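Log cleanup before the Buswood round

The Pilthorpe robotics club enters the two-arm class at Buswood again in September. The task for this round is a handover: one arm picks up a cup, passes it to the other, and the second arm sets it down upright inside a marked circle. Each team gets 8 attempts and 90 seconds per attempt.

Most of my time this month went into the logs. We had 3,612 recorded attempts, going back to the first version of the wrist plate. I wrote a short script that drops any attempt with a gap in the joint readings, and that left 3,508. The gaps line up with one elbow joint, which points to a connector. I have reseated it and will check again after the next batch. 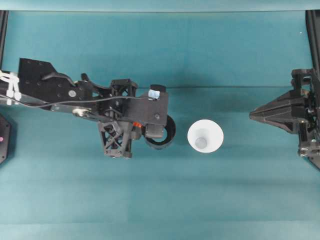
White cup between the two arms on the teal surface.

The cup is harder than the foam block we used last year. It is light, so a small error in the approach pushes it away before the grip closes. We cut the approach speed in half for the last part of the move – that costs time, but the attempts still fit the limit.

Calibration is now a separate step in Prirnex, our control program. Before, it ran at startup and people skipped it by restarting from a saved state. The offsets go into a plain text file named after the arm, one line per joint.

Open items: the release on the second arm is late by a few frames, and the Amano branch still uses the old joint limits. I plan to merge the limits first and leave the release timing until the new connector data is in.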